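Oiling a wooden worktop, how long between coats??

Fladdale Home Help > Kitchens

madigan11
Moved in to a place with solid wood worktops, bare as far as I can tell. Bought a tin of Alach worktop oil, tin says leave "until dry". No help at all. Did one coat at 7 this morning and it still feels tacky by the sink. Is it ruined? Do I wipe it, sand it, leave it? Need the kitchen back by the weekend, family coming.

Print this page | E-mail to a friend

lirwood_lass
Not ruined. Too much oil, everyone does it first time. Get a lint free rag, drop of white spirit, rub the sticky bits along the grain then buff with a clean dry one. Window open. Leave overnight and have a feel in the morning.

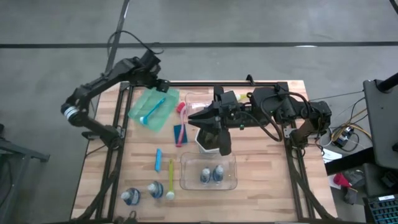
Then thin coats, and I mean thin. Three on new wood, a night between each. Light rub with fine paper before the last one if it's gone rough. Do the end grain round the sink twice, it drinks the stuff. And lay the rags out flat outside to dry, dont scrunch them up in the bin, they can catch fire on there own.

After that once every few months. If water stops beading, time for another.

tapwasher
depends on the oil. mine took ages in December, cold kitchen. put the heating on

830bridge
Agree with the thin coats. Would add, no hot pans on it and nothing wet left standing for the first week. I left a tin can by the hob and got a black ring, had to sand the whole end back. Lemon juice didn't shift it whatever people say.

Contact us | © Fladdale Home Help | Back to top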